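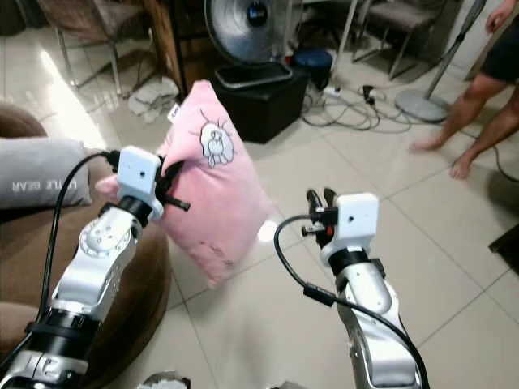

Pink pillow with a white cartoon dog.

I finished my laser hair removal course in May and a few people asked how it went, so I'm putting it all in one thread. Lower legs and underarms. Six sessions at Prosser, the skin clinic in Fluvdale.

Cost first. I paid $800 for the package, both areas included. Paying by the session would have come out higher. They took half at the first visit and the rest at the third.

I have medium brown skin and dark, coarse hair. Two other places wanted to treat me without asking anything about how I tan or scar. Prosser did a consultation and a test patch first, then made me wait before booking.

The machine was a Uron set to 1064 nm. That's the long wavelength, the one usually suggested for darker skin because less of the energy gets taken up at the surface. If you're medium to dark, ask which wavelength they plan to use before you pay a deposit.

Sandrine Tanguy did five of my sessions and Ieuan Llewellyn did the other one when she was away. Both were fine. He works faster and talks less. She stops between passes if you ask her to.

Prep was simple. Shave the night before. No waxing, threading or tweezing for the whole course, as the root has to be there for the laser to work on. No self-tanner. No deodorant on the day if you're having underarms done.

I broke the self-tanner rule before session two and got sent home. They rebooked me without a fee, but I lost my spot and waited three more weeks.

Pain. On the shins it's a hot snap, worst right over the bone. Calves were easy. Underarms were short and sharp and I swore at Sandrine once. I apologized.

You can ask about numbing cream. I tried it for session one and skipped it after that. It has to sit on the skin for a while beforehand and I didn't think it made enough difference on my legs.

Session three was the quickest. 19 minutes from goggles on to goggles off, for both areas. The first was a lot longer because she was checking the skin as she went.

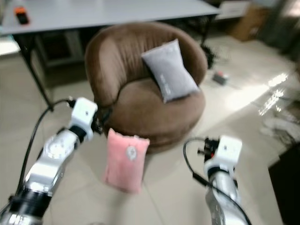 Redness is normal in the first few hours, along with little raised bumps around each follicle. Mine came up mostly on the shins. By dinner after session one they were the same pink as the pillow there, and they had settled by the next morning. Blisters, crusting or dark patches are a different matter. Call the clinic the same day if you see those.

Aftercare: cool packs wrapped in a cloth, loose pants, lukewarm showers. They sold me a tube of Skullonel, which is their soothing gel. It was okay. I finished it and went back to plain aloe from the drugstore and couldn't tell them apart.

No gym for two days. No hot tub or sauna either. Sunscreen on anything uncovered, every day, for the whole course – this was the part I found hardest to keep up.

The shedding confused me. A week or two after each session it looks like the hair is growing back in. Most of that is dead hair working its way out. You can shave it. Don't pick at it.

Gaps between sessions were six weeks for underarms and eight for legs. We lined them up at eight so I only had to make one trip. Sandrine said that was fine for me. Ask about yours.

Results so far: underarms are nearly clear, just a few fine hairs. Shins are good. Backs of the knees are patchy and the ankles still need shaving, though much less often. The ingrown hairs on my calves have stopped, and those were my main reason for doing it.

It isn't permanent in the sense of never again. They told me up front to expect a touch-up visit once a year or so. Those aren't in the package price, so get that number in writing too.

Someone asked about gray or blond hair. The laser needs pigment, so they'll usually turn you down for it. Electrolysis is the thing to look up.

Someone else asked about doing it while on acne medication. I don't know. Bring your full list of prescriptions to the consultation and let them tell you.

I'm taking the summer off and going back in the fall for the ankles. I'll add to this thread after that one.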